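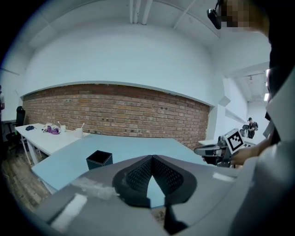
Small black box on the blue table

Gillura save transfer fails at the last step, console to console

Posted by Wutwood in Games and Saves

I have Gillura on an older console and bought the newer model in March. The game has its own transfer option under Settings, Data, Move Save. Both consoles are on the same router, the old one on Wi-Fi and the new one wired. The transfer starts, both screens show the same code, and the bar runs to the end. Then the new console reports "Save data could not be verified" and returns to the title screen. The old save is still intact.

Things I have tried: restarting both consoles, restarting the router, deleting and reinstalling the game on the new console, and moving the old console to a cable. The result is the same each time. I have 16 save slots in use and would like to keep all of them. The old console has 9 GB free and the new one has far more than that. I don't subscribe to the online storage service and would prefer not to start.

Is there a local method that works, or a log somewhere that says what the verification step is checking?

Nevville
Check the game version on both machines. The error you quote is what the game shows when the save was written by a newer build than the one reading it. A reinstall from disc puts the base version back, and if automatic updates are off, it stays there. Highlight the game, open the options menu, select Information, and compare the version numbers. They have to match exactly, including the last digit.

If they match, look at the add-on content. Gillura writes a list of installed add-ons into the header of every save. When a save refers to an add-on that is missing on the target console, the game rejects that save, and Move Save treats the whole batch as one item. One bad slot out of 16 is enough to stop it. The procedure that worked on mine:

Install every add-on on the new console and start each one once.
On the old console, load each slot and save it again, so that all of them are written by the current build.
Close the game fully on both consoles — suspend mode does not count.
Run Move Save again with both consoles wired.

If it still fails, use the slot selection screen (press the left shoulder button on the Move Save page) and send the slots in two batches. The batch that fails contains the bad save. Split that one again until you have isolated it.

I don't know of a log you can read. The game keeps one, but it is not exposed to the user.

Escobedo
just use the cloud, you can get a month and cancel it. took me 7 minutes

Abundio Lozano
A note on the cloud suggestion above: the upload takes whatever is on the old console, bad slot included. The check is then made when you load the save instead of during the transfer. You would get 15 working slots and one that refuses to load, which may be acceptable to you, but you should know that before paying for it.

On the local method, I agree with Nevville except for one point. Re-saving a slot only rewrites the header if you save manually from the pause menu. The autosave at a checkpoint leaves the old header in place. I lost an evening to that.

Also check the region of the add-ons. If the new console's account is set to a different store region from the old one, the add-ons can install and run normally and still not match the list in the save. The region is shown on the same Information page, under the version number.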